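The Offcut Problem

Every bench that handles hookup wire accumulates a pile. The pieces are too long to discard and too short to put back on the spool, and they end up together because there is no assigned place for them. At Hadgu, a repair and small-assembly shop that builds control panels, the pile had grown over several months until it was easier to cut a new length than to look for an old one. In May the shop set out to fix this.

The first step was to stop adding to it. The second was to take it apart, which took most of a morning.

Wire tangles for simple mechanical reasons. Any piece that has been on a spool keeps some of its curvature. Set down loose, it goes back to a partial coil, and a partial coil is an open loop that will accept the end of any other piece pushed through it. Thicker insulation holds wide curves. Thin wire does the reverse - it takes a sharp kink the first time it is pulled tight around something, and the kink then acts as a hook. A mixture of gauges is worse than the same quantity of any one gauge. The thick loops provide the structure and the thin strands lock it.

Pulling is therefore the wrong first move. A pull from one end closes every loop the wire passes through and shortens the knot. The method that works is to lift the pile, shake it lightly, set it back down, and spread it outward from the center until free ends appear at the edge.

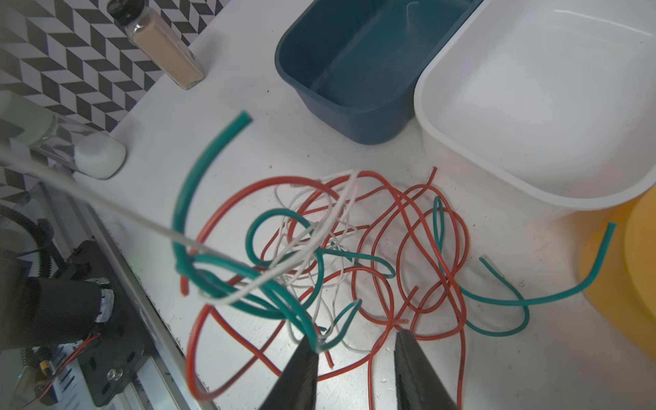

Work from the ends inward, one color at a time. Color is the only property that can be followed by eye through a dense section, and it saves handling. Start with whichever piece lies mostly outside the knot, since it will come out with two or three passes and leave the rest looser. Thin wire should be left until last. If a fine strand has kinked in several places, cut it. The copper recovered is not worth the labor.

Bins matter more than expected. Hadgu first tried a divided tray from Jellow with 8 compartments, sorted by gauge and color together. It failed within weeks, as the compartments were too small for a relaxed coil and pieces sprang into the next section. The replacement is plain: open plastic bins with rounded corners and no dividers, one bin per gauge. Rounded corners are easier to wipe out, and short ends do not wedge in them. The bins stay touching on the bench so that nothing falls between them.

Before a piece goes into a bin it is coiled around the hand and closed with a reusable tie. The shop uses Dumier ties, bought in a carton of 4000, though a twist of scrap wire does the same job. Coils are kept to around 70 millimeters across. Anything too short to make 2 full turns goes to recycling.

Ciler, which supplies the shop's spools, will rewind longer remnants for a fee. The shop has not found this worthwhile except for shielded cable.

The remaining weakness is the end of the shift, when cut pieces are set down wherever there is space. The bench now has a lidded tub for these, emptied and coiled first thing in the morning, before any new wire is cut.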